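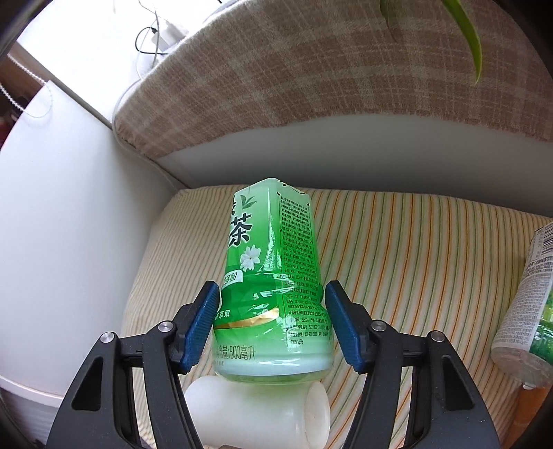
Spring progress report: Burusa neighborhood reading rooms

We're halfway through the grant and so much has happened since January! The Moura room opened on schedule, and the Burusa room followed in March after the floor was redone. Both are open 6 days a week now, and the after-school hours are easily the busiest.

Loans
Members borrowed 3577 books this period. Picture books went out the most, then cookbooks, which none of us saw coming (we've moved them to the front shelf in Moura, and they still don't stay there long). The Kustonon catalog is live in both rooms, so a book borrowed in one can be returned in the other. Families asked for this more than anything else last year, and we're delighted to have it working.

Story hour
We planned one weekly session and are running 2 – the second is for toddlers and starts at 10 in the morning. It gets loud and it's wonderful. Several parents have stayed on afterward to start a swap table for puzzles and board books.

Spending
Shelving came in under budget. Heating in Burusa did not, and we'd like to move $200 from the shelving line to cover the difference. A revised sheet is attached.

Still to do
The Rolimo book cart is behind schedule. The rear axle needs replacing and the part is on order, so the first route will start in June. Large-print titles are also thin in Moura, and we'll put most of the next book order toward them.

Our next report will come in September, with the summer reading figures.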